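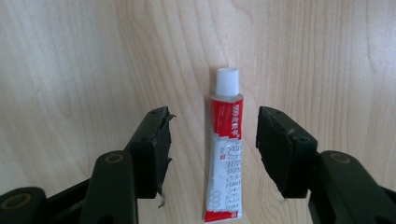 *Lectura: 1 min*

## Pegar un asa de taza sin liarla

A mí se me rompen tazas cada dos por tres, así que de esto algo sé. Uso un tubito de adhesivo como este, de tapón blanco y etiqueta roja con un 999 impreso (¡me cabe en cualquier cajón!).

1. Lava las dos piezas y déjalas secar toda la noche.
2. Lija un pelín los bordes con grano 400 y quita el polvo.
3. Prueba el encaje **sin pegamento**. Yo me lo salté una vez y el asa quedó mirando a Cuenca.
4. Pon una gota en un solo lado, junta y aprieta mientras cuentas hasta 50.
5. Limpia la boquilla antes de cerrar el tubo.

Luego no la toques hasta el día siguiente. Las mías las dejo de adorno o para los lápices, nada de café. Ainhoa Echevarría me preguntó si vale para platos: sí, pero solo de los de colgar.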